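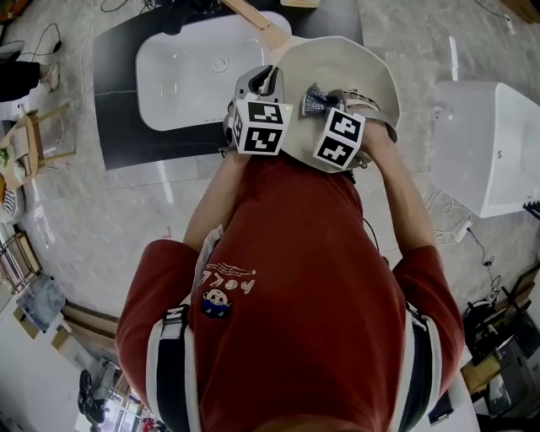 How do I wash a printed T-shirt without wrecking the print?

Turn it inside out, wash it cold with like colors, and hang it up to dry. I've been printing shirts in my garage for 7 years and that's still most of what I know about laundry. The rest of this page is me going on about the details, so skip around as you like.

How long should I wait before the first wash?

Give it 3 days. The ink is cured when it leaves me, so you're not going to ruin anything if you spill soup on it the first night, but I like to let a print sit a bit. My old boss Cornel Vasiliu used to say a week. We argued about this a lot.

Can I use the dryer?

You can, on low. I do it in March when nothing dries on the line here in Corstead and I've run out of clean shirts (my own fault). High heat is what gets you. The cotton shrinks, the ink doesn't shrink with it, and you end up with that puckered look around the letters. Take it out while it's still a tiny bit damp and pull it flat with your hands.

What about ironing?

Inside out, always! Or put a thin dish towel over the print. Please don't put a hot iron straight on the ink. I did it once to a shirt I'd printed for my sister's birthday, and I had to scrape her name off the iron with a wooden spoon.

My red shirt bled all over my whites. Is that normal?

Sadly, yes, for the first few washes. Reds and dark reds are the worst, then navy, then black. Wash them with other darks until the water runs clear. If it's already happened, keep the pink stuff wet, don't dry it, and soak it overnight in oxygen bleach and cool water. It works more often than you'd think. Don't put the printed shirt in that soak, though.

Does fabric softener hurt the print?

I'd leave it out. It builds up on the fabric, and on my test shirts the print started to lift sooner. Half a cup of white vinegar in the rinse does the softening just fine and the smell goes away once it's dry.

The print is cracking. Can you fix it?

I can't, sorry. Once it cracks it's cracked. If it happened in the first couple of washes, that's probably on me (under-cured ink), so write and I'll print you another. If you've had it for years, well, I kind of like them that way. Dennis Kinyua has one of my first shirts, order number 337, and there's maybe half a word left on it. He won't let me replace it.

Can I draw on a shirt myself and have it last?

Sure, with fabric paint or fabric markers. Wash the shirt first with no softener, slide some cardboard inside so it doesn't soak through to the back, and let the paint dry fully before you heat-set it the way the bottle says. Light paint on dark cloth usually wants a second coat. Go slow on the second coat, I always blob it.

What size should I order?

Measure a shirt you already like, armpit to armpit, laid flat, and check it against the chart on the order page. The Prarkell blanks run wide in the body and the sleeves. The Trastum ones are slimmer. If you're between sizes I'd go up.

Do you still do single shirts?

I do, but they go to the back of the line behind the group orders, so be patient with me. Send the drawing as big as you can make it. Phone photos of paper drawings are okay if the light is even.

Page last updated Jun 5, 2020. I changed the bit about vinegar and took down the old size chart.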